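Virker bench notebook / equipment planning / July

9:40. Budget sheet is due before lunch so dumping everything here first. Will tidy later (won't).

What we need to decide: second set of arms for the other bench, or spend the same money on fixing up this one. Everybody wants new arms. I want spare fingers.

Fingers. The molded yellow ones pick up smudges and scuffs, fine, but we have no replacements in the drawer. Truvmont sells them in packs of 6. Put down two packs. If we go down to one good pair again the bench stops and everybody stares at me.

Table top. The marble pattern laminate stays. Someone asked for plain gray. Pale bits are hard to see on it, granted, but recutting a top to fit the rail is a whole day and I don't have the day. Revisit in the fall.

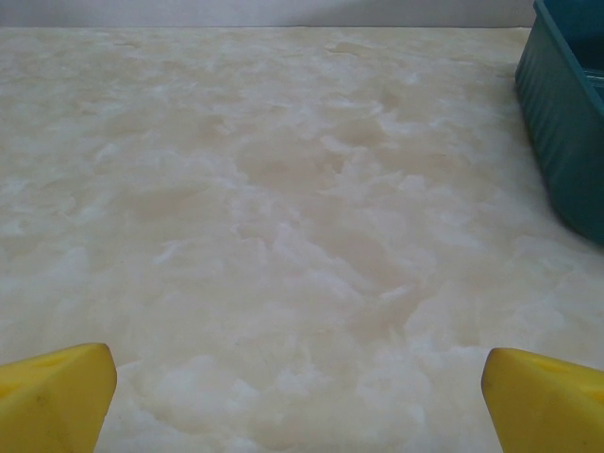

Right-hand side, teal tub up at the back, fingers open. Surface OK apart from one hairline mark.

Bins. Want one more teal, same ribbed kind. Cheap. Goes under consumables so it doesnt need a quote.

Quotes so far:
- Vellodel, bench power supply, 179. Good price, lead time not stated. Emailed.
- Huenchumán, cable carriers and clips for both arms, 200. Includes shipping. They asked for arm reach, need to send that today.
- Truvmont, fingers, waiting on the quote. Carrying 300 as a placeholder for both packs, which is high on purpose.

The cable carriers are the one I'd fight for. Loops over the arms get in the way of the fixed camera and I'm tired of re-taping. If finance cuts a line, cut the power supply, we can limp along on the old one.

Not buying this round: new base plates, a third camera, the fancy workbench lights. Light is soft and even enough as is. Third camera was a nice idea but then it's another mount and another calibration and nobody has offered to do either.

New arms: lead time is the real problem, not just price. Even if it got approved today we'd have no bench to bolt them to. Suggest we ask for the extrusion now and the arms next cycle. Put that in the cover note. Keep the note short, last one got skimmed and they aproved the wrong line.

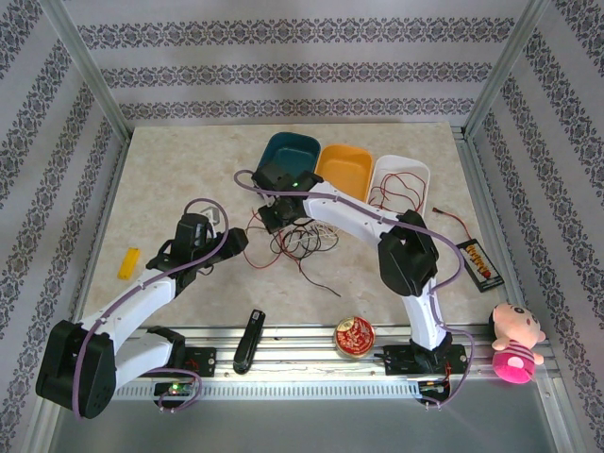
== PLANNING > BENCH SETUP ==

Wire sorting layout, both arms on the one rail. Teal, yellow-orange and white bins along the back, red wire in the white one, the rest in a heap in the middle under the right gripper. Purple cable arching over both arms, see what I mean about carriers.

If we copy this for bench two, list is: rail, two back posts, three wall panels, top, bins. Wallpaper optional, I'd say match it so the camera settings carry over. Check whether the damask roll is still sold before promising that to anyone.

Battery holder should get its own tray, it's lying at an angle on the right with the lead running back. Add a small tray to the consumables line. Also a wire rack or a few spools for the red/black/white stuff.

To do before lunch:
- arm reach to Huenchumán
- chase Vellodel on lead time
- ask Truvmont if fingers come in yellow only
- cover note, half a page max

11:15. Reach sent. Vellodel says in stock, so leave it in the sheet for now. Truvmont still quiet, going in with the placeholder.

2 comments | 0 shares
Virker workshop notes. Internal use. Contact the bench desk | Back to top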